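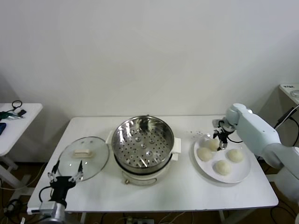
Ullisstead prüft Wartungsplan für zweiarmige Küchenzelle: weniger Versprechen, mehr Schraubenschlüssel

Wutgate. Der Gerätebetreiber Ullisstead hat die Einrichtungs- und Wartungsanleitung für seine zweiarmige Dämpfzelle am Standort Wutgate überarbeitet. Die neue Fassung gilt ab Dezember und ersetzt die Unterlagen, die der Integrator Prustar mit der Zelle ausgeliefert hatte. Dort war von einem »weitgehend wartungsfreien Betrieb« die Rede. Ullisstead teilt diese Einschätzung nicht und verwendet den Begriff in den eigenen Unterlagen nicht mehr.

Die Zelle arbeitet mit zwei Armen, die jeweils einen schwarzen Greifer mit metallenen Fingerteilen tragen. Zwischen ihnen steht auf einem weißen Tisch ein elektrischer Dämpftopf mit gelochtem Einsatz. Links liegt der Glasdeckel mit seinem weißen Griff, rechts steht der Teller mit den gedämpften Brötchen. An dieser Anordnung wird vorerst festgehalten. Ob sie die beste ist, lässt Ullisstead offen; sie ist diejenige, für die Messwerte vorliegen.

Greiferfinger im Mittelpunkt

Der größte Teil der Überarbeitung betrifft die Finger. Prustar sah eine Kontrolle der Verschraubung nach 2.000 Greifzyklen vor. Künftig wird sie vor jeder Schicht von Hand geprüft, bei abgeschaltetem Antrieb und geöffnetem Greifer. Lassen sich die Fingerhalter auch nur leicht gegen den Greiferkörper verdrehen, werden sie abgenommen, gereinigt und neu ausgerichtet. Ein bloßes Nachziehen ist nicht mehr zulässig. Es verdeckt nach Auffassung der Betriebstechnik den Fehler und verschiebt ihn in die nächste Schicht.

Beide Arme werden getrennt eingemessen. Die Referenzpunkte sind der Deckelgriff für den linken und der Tellerrand für den rechten Arm. Weicht einer der Punkte um mehr als 3 Millimeter ab, bleibt die Zelle stehen, bis die Ursache gefunden ist. Eine Korrektur allein in der Software reicht zur Freigabe nicht aus. In den Unterlagen des Integrators war sie der erste Schritt, in der neuen Anleitung steht sie an letzter Stelle.

Ein weiches Brötchen ist für den rechten Greifer ein undankbares Teil: Es gibt nach, und zwei Stücke derselben Charge haben selten dieselbe Form. Ullisstead gibt deshalb keine feste Schließweite mehr vor. Zu Beginn wird mit der größten Öffnung gearbeitet und schrittweise verringert. Die gefundene Einstellung wird im Schichtbuch notiert und nach jedem Chargenwechsel verworfen. Das kostet Zeit, und die Zeitangaben im Verkaufsprospekt sind damit hinfällig.

Kabel und Dampf

Zweiter Schwerpunkt ist die Leitungsführung. Die Greiferkabel müssen in jeder Endlage genug Spiel haben, dürfen aber weder den Topf noch den Teller berühren. Geprüft wird das in acht festgelegten Armstellungen, im Schritttempo und mit kaltem Topf. Leitungen auf dem Boden und die Steckdosenleiste unter dem Tisch gehören ebenfalls zum täglichen Rundgang. Eine dauerhafte Verlegung ist geplant, ein Termin dafür wird an dieser Stelle nicht genannt.

Zum Einfluss des Dampfes auf Gelenke und Steckverbinder liegen bislang keine belastbaren Daten vor. Der Zulieferer Lindqvist, der die Dichtungen liefert, hält einen Wechsel einmal im Jahr für ausreichend. Ullisstead wird die Dichtungen nach sieben Wochen zum ersten Mal öffnen und den Abstand danach festlegen – möglicherweise kürzer, als es allen Beteiligten lieb ist.

Was die Anleitung nicht leistet

Die Überarbeitung macht die Zelle nicht schneller. Sie ersetzt auch keine Fachkraft: Einmessen, Fingerwechsel und Kabelprüfung bleiben Handarbeit, und der Aufwand dafür fehlt bisher in jeder Wirtschaftlichkeitsrechnung, die Ullisstead von Anbieterseite vorgelegt wurde. Das Unternehmen wird die Wartungsstunden ab sofort getrennt erfassen und den reinen Betriebsstunden gegenüberstellen. Eine Entscheidung über weitere Zellen fällt erst, wenn diese Zahlen vorliegen.

Die Anleitung kann von Betreibern baugleicher Zellen bei der Betriebstechnik in Wutgate angefordert werden. Rückmeldungen sind erwünscht, vor allem solche über Ausfälle.

Über Ullisstead
Ullisstead betreibt und wartet automatisierte Arbeitsplätze für die Speisenzubereitung. Das Unternehmen stellt selbst keine Roboter her und ist an keinem der genannten Lieferanten beteiligt.

Pressekontakt
Ullisstead, Pressestelle, Wutgate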